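29 January 2024
Gripper comparison, bin cell, entry by S. Pasichnyk 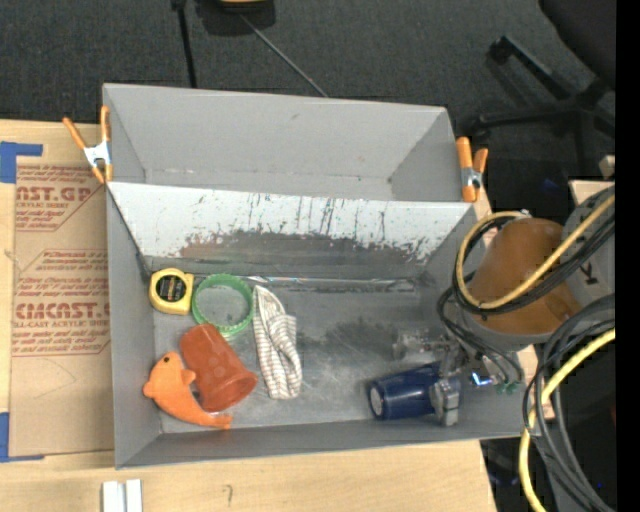 The purpose of this session was to establish whether the Tanetti parallel gripper can replace the Grenden unit on the bin cell without changes to the arm program. The Grenden results from September are taken as the baseline. The controller, the approach speed and the grasp planner settings were left as they were for that series. Only the tool offset and the finger geometry file were updated.

**Setup**

The tool flange accepts the Tanetti body with the adapter plate supplied by the Mestton workshop. The first mounting was rejected because the plate sat slightly proud on one side. It was removed, the mating face was cleaned, and the four screws were tightened again in a cross pattern. The second mounting was accepted after the touch-off routine returned the same value on repeated runs.

Test objects are the usual mixed set in the front compartment of the gray bin: tape measure, green ring, striped cloth, the reddish-orange and dark blue cups, and the dolphin toy. The rear compartment is the drop side. The spring clamps stay on the bin walls during all runs. Please do not remove them between series, as the bin pose is taught with the clamps in place.

**Procedure**

Each object was presented in free orientation and picked without operator assistance. A pick was counted as good if the object cleared the divider and was released on the other side. A second attempt on the same object was logged separately and does not count toward the result.

**Observations**

Cups. With a cup on its side, the planner prefers to place one finger on each side of the wall near the end of the cup. The Tanetti fingers are blocky and need more clearance than the Grenden fingers did. When a cup rests close to the side wall of the bin, the outer finger has little room, and the approach is slow while the force limit is being watched. No collision stop was recorded on the cups, but on two picks the cup turned in the grip during the lift. Both were counted as good under the rule above. I would prefer that the rule be made stricter.

Cloth. The Tanetti unit performed better here than expected. The wider finger face gathers more material on closing. The remaining difficulty is release: a fold stayed on one finger and had to be shaken off with the retract motion. Pylypenko asked for this to be noted as a fault. I have entered it as a remark pending a decision.

Ring. This is the weakest result of the session. The depth estimate through the ring is unreliable, and the planner at times treats the floor inside it as a part of the object. The same behavior was present with the Grenden gripper, so it is a matter for the camera side and should not be charged to either tool.

Tape measure and dolphin toy. There is nothing of significance to report on the tape measure. The toy was picked reliably by the body. Picks by the tail were refused by the planner, which is the intended behavior.

**Controller log**

The run was stopped once by error 659 (tool communication timeout). The gripper did not answer for over 2 seconds and the arm held position as required. After a restart of the tool channel the series was resumed from the interrupted pick. The cause is not established. The connector at the wrist was reseated as a precaution, and the cable loop was given more slack for the last joint.

**Assessment**

The Tanetti gripper is usable on the bin cell with the present program. It is not yet a full replacement. The finger clearance near the walls must be resolved first, either with narrower fingertips or by a planner margin for the side walls. The fingertips are the preferred route, and a drawing has been requested from Mestton.

**Open items**

- Repeat the cup series with the margin set to 7 mm and compare the cycle time with the Grenden baseline.
- Confirm whether error 659 appears with the Grenden unit on the same cable.
- Pylypenko to decide on the cloth release remark.
- Agree on a written rule for objects that rotate in the grip.
- Store the new finger geometry file under the Tanetti folder and keep the previous version.

S. Pasichnyk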